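Storing Odds and Ends Without Losing Them

Small things cause most of the mess in a house. Chairs and books have a place. Batteries, chargers, spare keys and the toys that come downstairs at breakfast do not, so they collect on the nearest flat surface.

Start with one surface. Take everything off it and wipe it down. Put back only what gets used there every day. The rest goes into a box, and the box gets sorted the same evening. If you leave it until the weekend it turns into a permanent box.

Sort by where a thing is used. Tape and scissors can live in the kitchen if that is where you wrap parcels. Remotes belong within reach of the chair. Take the batteries out of any remote you put away for the season, as old ones leak and ruin the contacts. White vinegar on a cotton swab will clean off light corrosion from alkaline batteries. Let it dry fully before putting new ones in.

Open baskets work better than lidded boxes for anything children are expected to put away. Woven ones collect dust in the gaps. Use the brush end of the vacuum, then a barely damp cloth, and stand the basket somewhere airy. Never soak wicker. A loose end can be tucked back in with a drop of wood glue and held with a clothespin overnight.

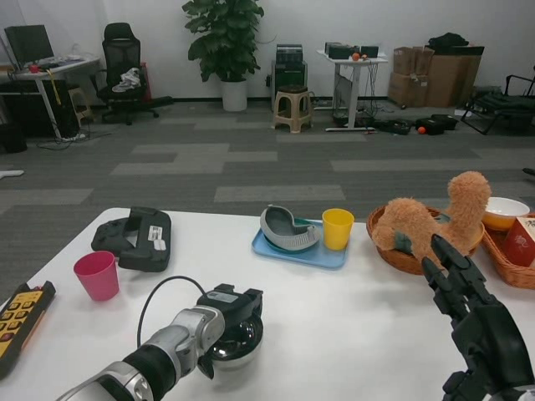
Plush toys with long pile need more care than short ones. Check the label first. If it can be machine washed, put it in a tied pillowcase on a cold, gentle cycle and skip the dryer. Brush the pile with a clean pet brush while it is still slightly damp. For a toy that can't be washed, rub in baking soda, wait 90 minutes and vacuum it out through a piece of old stocking.

Plastic cups that smell of juice can stand overnight in warm water with two spoons of baking soda. Rinse well.

Label cables at both ends. Masking tape and a pen are enough.

Prakash Varghese, February 2023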